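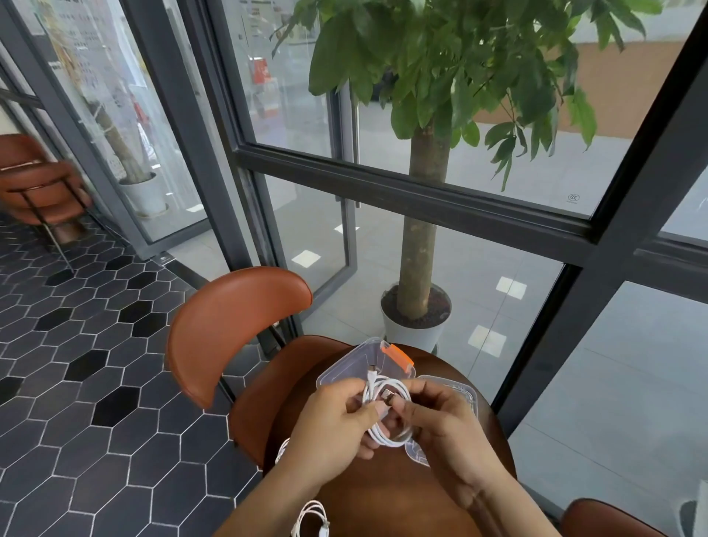
Posted by the Demonstrations Desk, Ekdale | Brader office
Last updated April 6, 2024
41 shares | 9 comments

Ekdale is hiring demonstrators. The job is to do small household chores with your own two hands, slowly and well, so that a robot can learn to do them worse than you and then, over a long time, slightly less worse. If you have ever taught a teenager to load a dishwasher, you have relevant experience and should mention it.

We work on tidying. Plenty of companies have robots that do backflips. Ours is called Marti, and Marti's ambition is to put a charging cable away. A white cable, a clear plastic box with an orange latch, a round table, a few minutes of your life. You hold the coil in one hand, take the connector in the other, and get the thing in the box without the loops springing out like a party snake. Then you take it out and do it again. Cables are the hardest objects we have. Mugs stay mug-shaped. Cables have opinions.

What the work is

There are two kinds of session, and everyone we hire learns both.

In hand sessions you wear a light head camera and do the task yourself. You keep both hands where the camera can see them, which sounds easy until your nose itches. You look at what you're doing. People who can coil a cable while staring out the window are impressive at home and no use to us at all.

In remote sessions you sit at a station across the room and drive Marti's arms with a pair of handles. You will be bad at this. Everybody is bad at this for the first few shifts, including the people who built it, who are touchy on the subject. Your hand closes, the gripper closes a moment later, and somewhere in that moment the plug slides off the table. You get used to it. Some people get so used to it that they start waiting for their own hands to catch up when they butter toast.

The current task list has 266 entries. It includes coiling, uncoiling, boxes with latches, boxes whose latches have given up, folding napkins, matching lids to containers, and one entry that just reads "drawer (bad)". You'll be assigned a handful each shift. We rotate them because after an hour of napkins people start folding them out of spite, and Marti picks that up.

A word about mistakes

Keep going. If you drop the plug, pick it up the way you would at home and carry on. A fumble with a decent recovery is worth a lot to us, and the robot needs to know that the floor exists. What we throw out are the takes where someone stops, says a word, and leans back out of view. You may say the word. We don't record sound.

Please also resist performing. New demonstrators tend to move like a shopping channel host presenting a bracelet. Coil the cable like a person who owns one and would like to go to lunch.

Where and when

Sessions run at our Brader office and at the Plutenik, the glass-fronted café space we use for tasks that need real furniture and real daylight. Remote sessions are Brader only, because Marti weighs more than you'd think and dislikes stairs.

Shifts are 5 hours including a paid break. We ask for 14 shifts across two months, on days you choose from the rota. Training takes up the first two and is paid at the same rate as everything else. The round ends before September, when we do the sorting and labeling and become very dull company.

Pay

$2000 for the full set of shifts, paid in two halves. If you leave partway through, you're paid for the shifts you did. Bus fare is covered. Parking at Brader is free and awful.

Who we want

Left-handers, please. We have had a run of right-handed demonstrators and Marti has started reaching across itself to pick things up.

Otherwise, all sorts. Big hands, small hands, hands that ache in the cold, people with long nails, people who have strong feelings about the over-under method of coiling and people who stuff the whole thing in a pocket. You need to be 18 or over and able to sit or stand at a table for forty minutes at a stretch. Glasses are fine under the head camera. Large earrings are a negotiation. If you have limited movement in one hand, or use one hand only, apply anyway and tell us what works for you; several tasks can be done that way and we'd like more of them on record.

No technical background is needed. A few of our best demonstrators have come from florists, dental offices and the back rooms of shoe stores. Engineers are welcome too, provided they can go an entire shift without suggesting a better box.

What gets recorded

Your hands, your forearms, the table, and whatever part of the room is behind it. The camera points away from your face, so we don't film it unless you walk past a mirror. You'll get a consent form in normal English before your first session, and you can ask us to delete your recordings up to the end of the round. We do not sell them. We did ask whether anyone would want to buy several hundred hours of people shutting boxes, and the silence was instructive.

Sleeves: plain, and pushed up if they're floppy. Leave watches and rings at home, or in the tray by the door, where they will be perfectly safe and you will forget them.

How to apply

Fill in the short form on the Ekdale jobs page and choose "Demonstrator, Brader". It asks for your availability, which hand you write with, and a paragraph about an object in your house that you find annoying to put away. We read the paragraphs first. Fitted sheets have been well covered, so a fresh answer will stand out.

If we'd like to meet you, we'll invite you to a one-hour tryout, also paid. You'll do three tasks by hand and one with the handles, and someone will make you a coffee afterward. Marti is not yet allowed near the coffee.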